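Stop Charging People to Apply

I own 11 units. Two small buildings and a duplex on Galer Street. Not a big operation, me and a part time bookkeeper, and I'm going to say something that will annoy half the landlords I know. The application fee has to go.

I charged one for years. Forty bucks, then fifty. Told myself it covered the background check and my time. Then last July I sat down with the bank statements and added it up. 272 applications over the time I've owned the place, for a handful of openings. Most of those people never had a shot. I already had somebody in mind by the second showing and kept taking checks anyway, because the listing was still up and I hadn't gotten around to pulling it.

That bothered me. Still does.

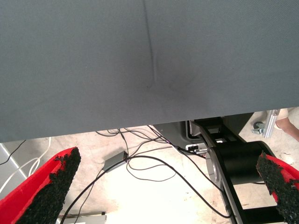

What the fee is supposed to do

The argument goes like this: a fee weeds out people who aren't serious. I believed it. But think about who fifty dollars stops. A couple with two good paychecks doesn't blink. A nurse's aide who has already applied to 4 places this month and been turned down without a phone call, she blinks. She might be the one who stays six years and tells you about the leak under the sink before it gets to the ceiling downstairs.

My friend Hadi Saab manages for an outfit called Srour, much bigger than me, and we go round and round on this. His line is that somebody has to pay for the screening and why should it be the owner. Fair question. My answer is that it's the owner's screening. I'm the one who wants to know. You don't send the plumber a bill for reading his reviews.

And the cost isn't what people say. Shop around a little. When I finally did, I found I'd been paying for a deluxe report with pages I never read. I want credit, evictions, a call to the last landlord. The one before last if I can get him, the current one will say anything to get rid of a bad tenant.

So now I do it in order. Showing first. Short form, free, one page. I pick the first person who meets what's written on the sheet, and only then do I run the report, on that one person, and I pay for it. If it comes back fine, done. If not I go to the next name. Last vacancy cost me two reports. Two! I've spent more than that on a mailbox lock.
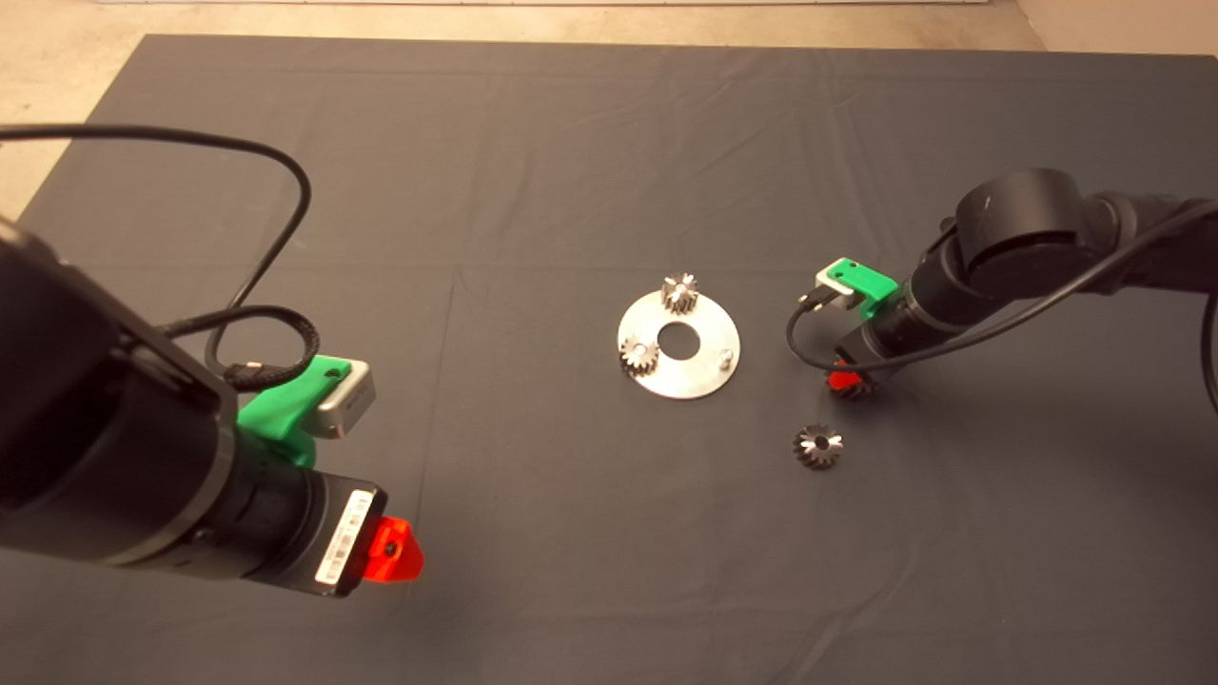

The part I didn't expect was how much faster it went. People fill out a free form the same evening. With the fee they'd go home and think it over, and the good ones thought it over at somebody elses building. My last unit was empty nine days. The one before, with the fee, almost a month.

Do I get more junk forms? Sure. Some. Takes a minute to read one and see the income isn't there, and then I write back and say so, so they can move on. That's another thing the fee did to me, by the way - it made me lazy about answering. They'd paid, it was in my account, what was the hurry.

Hadi says it can't work at his size, 433 doors and an owner who looks at every line. Maybe. I'd like to see him try it in one building for a year. He says the fees are a line in the budget now and the budget is already set, and to me that's the whole problem right there. Once it's income you start wanting applicants more than you want tenants.

If your state caps the fee, fine, follow teh cap. If it doesn't, you can still set your own at zero. I did it on a lunch break. Changed one line in the listing and threw out the old forms.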